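Drying filament in a food dehydrator, six months on

I wrote last September that I had bought a used food dehydrator to dry filament and would report back. A few people asked, so this is the report. It is May 2023 and I have used it most weeks since.

The problem I was trying to fix was PETG. My printer lives in the basement, and the basement is damp from spring until the heat comes on. PLA mostly puts up with it. PETG does not. I was getting strings between every part of a print and a popping sound from the nozzle, and the top layers came out rough enough to catch on a sweater. I spent two weekends changing retraction settings before Hyun-seo Ko told me to stop and dry the spool first.

The dehydrator is the round kind with stacking trays, sold under the name Alinia. I cut the middles out of three trays with side cutters and sanded the edges, so a standard spool sits flat inside. The large spools do not fit. For those I printed a riser ring that lifts the lid. It took most of a spool of old gray PLA, and it warped slightly the first time I ran the dehydrator hot, so I reprinted it in PETG. I should have done that to begin with.

My settings, for what they are worth:

PLA: the lowest mark on the dial, overnight.
PETG: 60 C for 240 minutes, longer if the spool has been out on the printer.
TPU: one notch below PETG, overnight, and print right away.

The dial on mine reads high. I put an oven thermometer inside for the first few runs and marked the real temperatures on the case with a paint pen. If you buy one of these, check it before you trust it. A spool of PLA that gets too warm will fuse to itself, and then you can throw it out.

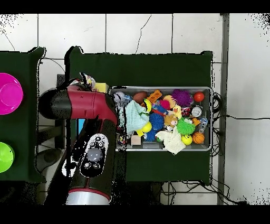
Photo: Jocelyn Wong

Storage turned out to matter as much as drying. A dry spool left on the holder in my basement is bad again in a few days. I now keep everything in cereal boxes with a bag of silica gel in each one and a small humidity gauge stuck inside the lid. The gauges are cheap and do not agree with each other. I put them all in one box for a day, wrote the difference on each with a marker, and left it at that.

I have bought silica gel from two places. The Momow beads change color from orange to green and I can recharge them in the dehydrator along with a spool. The other kind came from the hardware store in Belmonte, has no color at all, and leaves me guessing. I am using it up and will not buy it again.

What changed in the prints: the strings are nearly gone. There are still a few fine hairs on PETG, and a quick pass with a heat gun takes care of them. The popping stopped after the first drying. Layer adhesion is better too – I had a set of shelf brackets that used to snap along the layers when I leaned on them, and the same file printed from a dried spool is holding up a row of paint cans.

What did not change: silk PLA still clogs my 0.4 nozzle now and then. I had blamed moisture for that and I was wrong. Aileen Samonte suggested printing it slower and a little hotter, and that helped more than drying did.

I have roughly 2,000 hours on this printer now, and the nozzle, the belts and one fan have all been replaced. The next thing to go will be the build plate. The Bendus sheet I have been using is worn smooth in the middle and PETG is starting to let go at the corners. I have a textured one on order and will write that up after I have put a few spools through it.

The tray cutting template and the riser ring file are both on the downloads page. The ring is sized for my dehydrator, so measure yours before you print it.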